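January, bench log, finishes

Carried over from the last entry: compare the waterborne lacquer (Durine) with the hardwax oil (Veltard) on the same maple stock and settle which one goes on the drawer fronts for the Kjærgaard cabinet. Spec asks for a satin surface that can be wiped down with a damp cloth and repaired in place. It says nothing on yellowing. Hjalti Thygesen to ask them, as the oil will move toward amber and the lacquer will not.

Stock prep. Six coupons from one plank, flatsawn, numbered on the back in pencil from the bark side inward. Odd numbers lacquer, even numbers oil. Planed, then scraped, then sanded by hand with a cork block, along the grain only. No orbital on these. The last set had swirl that only appeared after the first coat, and it was not possible to tell afterward whether the finish or the prep was at fault.

Grain raised once with a damp sponge, left overnight, knocked back with the fine paper. Vacuumed. No tack cloth on the lacquer pieces – the residue gave fisheyes in the autumn batch and I do not want to chase that again. 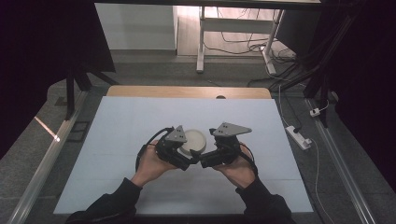
Notebook 6 – p. 3

Lacquer coupons. Foam brush, 3 coats. First coat thinned slightly with water and laid on fast. Edge beads brushed out after each pass, since they do not level by themselves at this shop temperature. Coat one raised the grain again in spite of the sponging, worst on no. 5, which has a strip of softer figure along one side. Denibbed with a gray pad. Coats two and three full strength, no thinning. Open time is short. Any attempt to go back into the film after it has begun to skin leaves a drag mark that has to be sanded out the next day.

Oil coupons. White pad, thin, worked in circles and then off along the grain. Excess wiped after the soak time printed on the can. Two applications and a light buff. No. 2 was wiped late and has a tacky patch near the end grain. Kept in the set but marked. Rags laid flat outside on the concrete, then into the water bucket. Bucket lid is split, needs replacing.

Both sets racked on the drying stickers by the north wall. Cured to the longer of the two label times so neither product has an advantage.

Rub-out. One lacquer coupon (no. 3) taken up to 3000 grit with Plakton film, wet, drop of dish soap in the water. Result is too glossy for satin and shows every fingerprint, so the level was brought back down with the gray pad. Useful to know the film will take it without cutting through. Corners are the weak point. Bare wood at one arris after very few strokes. For the real fronts, break the arrises properly before finishing and keep the fine film off them.

Wear. Linear rub rig, felt face, 3000 strokes per coupon, same weight on each. Lacquer: visible burnish track, brighter than the surrounding surface under raking light, not felt by fingernail. Oil: track is duller than the surround, slightly rough. After a fresh wipe of oil and a buff, the oil track could not be found again by eye. The lacquer track stayed after waxing. It would need a scuff and a full recoat edge to edge. 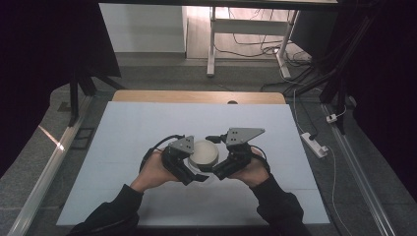 Water and stain spots

Drops of tap water, black coffee, red wine and household vinegar, each under a watch glass, left until the end of the day. Wiped with a dry paper towel, then read the next morning.

Lacquer – no mark from water, coffee or vinegar. Wine left a faint pink ring on no. 1 that went away with a damp cloth. Nothing on no. 5.

Oil – water ring on all of them, light on nos. 4 and 6, heavier on no. 2 over the patch that was wiped late. Coffee left a brown edge. Vinegar, no change. Rings reduced with a pad and fresh oil but the coffee edge on no. 4 is still there if you know where to look.

Preliminary read

Lacquer holds up to liquids, oil is easier to repair. The fronts will be handled near the pulls more than they will be splashed, which points to oil, but the wipe-down requirement points the other way. One option is lacquer on the fronts with a small labeled jar left with the client for touch-up, though the repair would be visible. Leaning lacquer. Not decided.

Open items

- Repeat no. 2 with correct wipe time. The present result should not count against the oil.
- Ask about yellowing (H.T.).
- Order more Plakton film in the coarser steps. Fine end is well stocked.
- Check whether the second can of Durine is from the same batch as the first. Label is smudged.
- Adhesion cross-cut on nos. 1 and 5 after the full cure. Tape is in the left drawer.
- Bucket lid.

Contact the finishing bench | © Workshop notes, all entries | Back to top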